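Cleaning grasp labels before you train: a small tutorial

In this tutorial I explain how we check and correct the grasp labels of a pick task before we train a policy on them. The method is simple, but it took us a long time to make it reliable, so I hope it will save you some weeks. I assume that you already have recorded episodes with joint positions, motor currents of the fingers and one head view.

The task is called Akl in our repository. The robot takes a flat object from a belt with the right hand and puts it in a bin. Each episode needs one label: the time step where the grasp begins to hold. Everything after this step is treated as "carrying" by the training code, therefore a wrong label teaches the policy to lift too early.

Step 1. Get a first guess from the currents

Add the currents of all fingers of the right hand and smooth the sum with a window of 22 samples. Take the first point where the sum stays above your threshold for one full window. Please set the threshold per hand, not per project. Our two hands do not have the same friction, and with a shared value the left one was always labeled late.

Step 2. Look at the head view at this step

Open the head view at the guessed time step and ask only one question: are the fingers already closed on the object? Do not try to judge if the grasp is good. Hussam Mansour and I made this mistake in the first round, and our answers were different for many episodes. 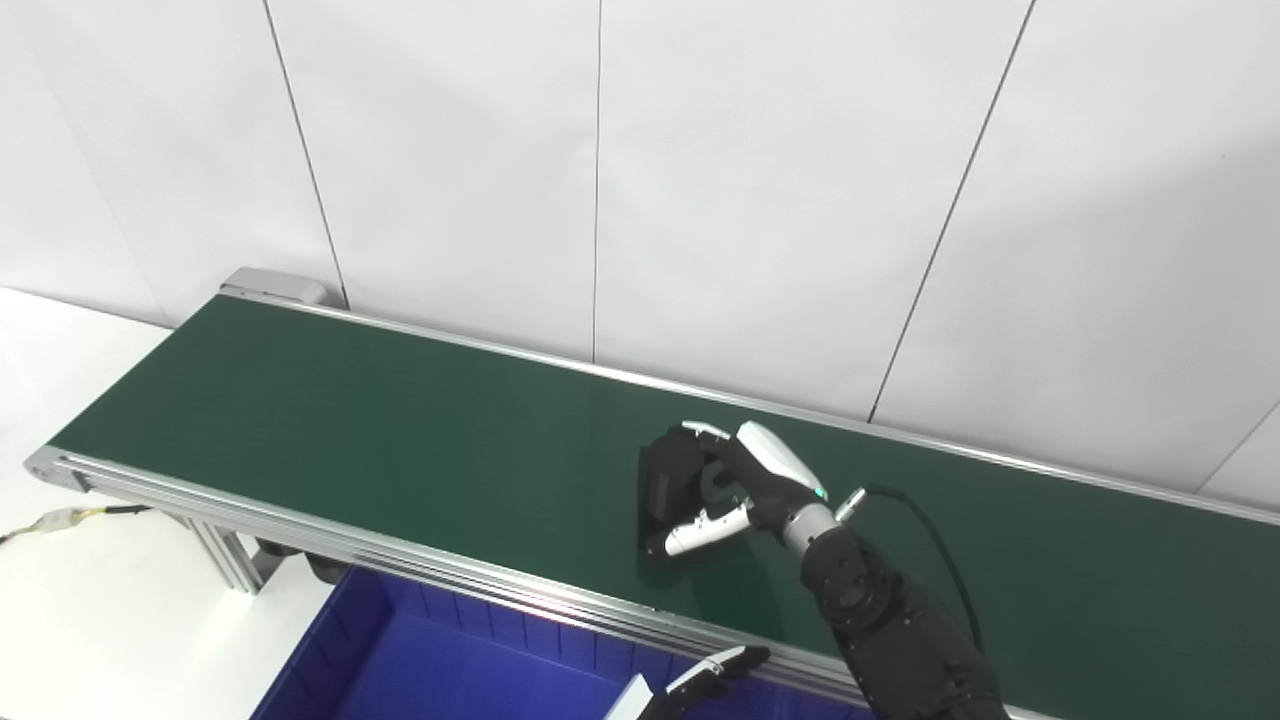
Head view at the belt, right hand on the black object. For Step 2 we answer "closed".

If the answer is "not closed", move forward five samples and look again. If you moved more than four times, mark the episode as unclear and continue with the next one. Do not stay long with one episode — it is better to come back on another day.

Step 3. Compare two people

Each episode must be labeled by two people who do not see the work of the other. We recorded 2,000 episodes and kept only those with a clear label from both people. After this, 1,049 episodes were left. When the two labels differ by less than one window, we take the earlier one. When they differ by more, a third person decides. For us this was Abla Zoubi, on Tuesday afternoons.

Step 4. Remove the broken files

Run the length check again after labeling. We found four episodes where the label was later than the last sample, so the final set has 1,045. The reason was an old export script that cut the end of the recording.

Step 5. Train and compare

Train once with the labels from Step 1 only and once with the corrected labels, on the same episodes and with the same seed. In our tests the corrected labels gave fewer early lifts, mostly with thin objects. With thick objects I could not see a difference, and Karim Qudah got the same result on his own setup.

If your hand has touch sensors, you can try them in Step 1 in place of the currents. I did not test this yet.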